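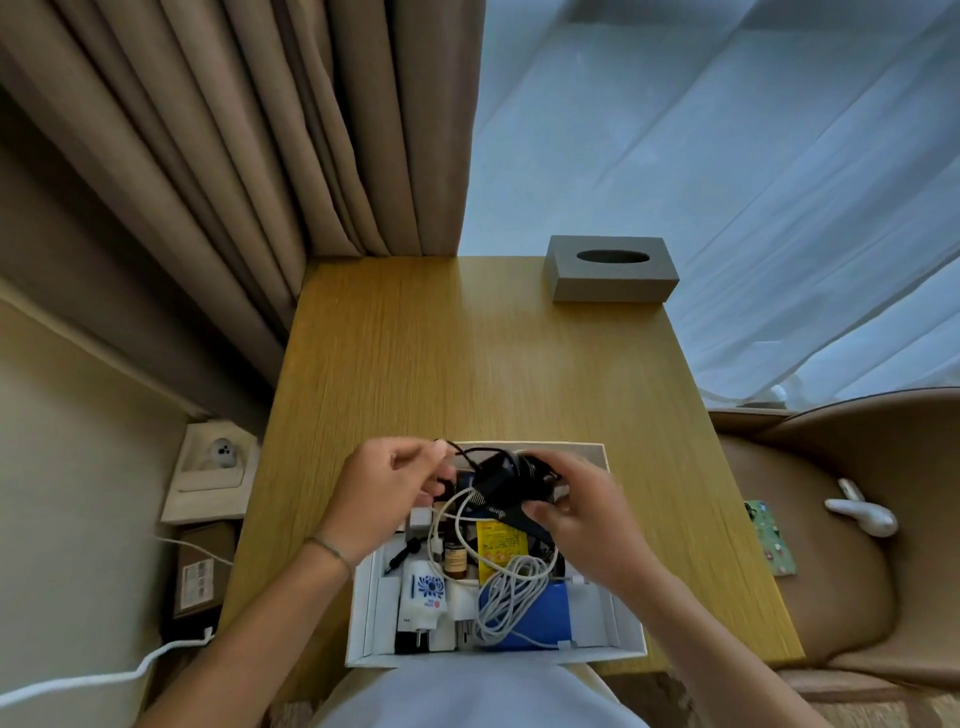 图1：盒子里的线和电源适配器

Tundstead桌面环境论坛 > 外观与主题 > 新版半透明效果，大家关还是不关？

楼主 kaede_w
发表于 2023-11-16
各位好。我的中文是大学时候学的，如果有句子奇怪，请原谅。
昨天我把Tundstead升级到新版本，面板和菜单都变成半透明的了。看起来很漂亮，但是我的笔记本比较旧，只有集成显卡。打开应用菜单的时候，动画有一点卡，大概半秒钟才完全出来。我想请教两个问题：
第一，能不能只关掉模糊，但是保留透明？
第二，主题Goltness还会继续维护吗？我用它已经很久，新版的设置里找不到它了。

2楼 老槐树下
模糊和透明在新版是绑在一起的一个开关，设置 > 外观 > 窗口效果。想分开只能改配置文件，把blur_radius改成0，注销再登录。
Goltness没有删，移到附加主题包里了，要自己装。

3楼 gasside_fan
我反对关。用了三天以后再看旧的纯色面板，觉得像十年前的东西。卡是显卡驱动的问题，不是效果的问题。楼主先更新驱动吧。

4楼 kaede_w（楼主）
谢谢两位。回复3楼：驱动我已经更新到软件源里最新的版本，情况是一样的。我不认为所有的卡顿都可以归到驱动上面。同一台电脑，旧版本的菜单是很流畅的。
回复2楼：blur_radius我改成了0，菜单快了很多。但是又出现一个新问题，背景如果是白色的网页，菜单上的浅色字就看不清楚了。

5楼 老槐树下
正常，模糊本来就是为了让字后面的东西不抢眼。你再把panel_opacity调高一点。默认是48，我自己用的更高。

6楼 miso汤
插一句，不光是好不好看。我视力不好，半透明菜单对我来说就是灾难，每次升级都要重新找一遍“高对比度”在哪里。这次它藏在“窗口效果”的第二页，谁设计的？

7楼 gasside_fan
高对比度在“辅助功能”里面也有入口，不要什么都怪设计。

8楼 miso汤
辅助功能里那个只改字体颜色，不改面板背景。你试过再说。

9楼 Tautahi_北
我试了，6楼是对的。两个开关名字一样，作用不一样。Rochelle Doolan在开发者邮件列表里承认过这件事，她的意思是下一个版本会合并，时间没有说。
另外给楼主一点参考：我把动画时长从30改成14，旧机器上舒服多了，透明效果都留着。

10楼 kaede_w（楼主）
按照9楼的方法试了，animation_ticks改成14，panel_opacity调到80，模糊关掉。现在菜单打开已经感觉不到停顿，字也清楚。
不过我仍然有一个意见。默认设置应该考虑配置低的电脑，比如第一次登录的时候检测一下显卡，然后询问用户要不要效果。现在的做法是全部打开，不会改配置文件的人只能忍受。

11楼 gasside_fan
检测显卡以前Gasside桌面做过，结果经常判断错误，好机器也被降级，论坛里骂了好几个月。我宁可默认全开。

12楼 老槐树下
那个问题是名单没人更新，跟检测这个思路没关系。不过要吵请另开一帖。
楼主记得备份配置文件，小版本升级有时候会把它覆盖掉，我五月份就中过一次。

13楼 kaede_w（楼主）
已经备份了，多谢提醒。Goltness也装好了，但是图标有几个显示成空白的方块，主要是文件管理器左边的那一列。有没有人遇到过？

14楼 Tautahi_北
清一下图标缓存，然后重新登录。还不行的话，把主题包的版本号贴出来。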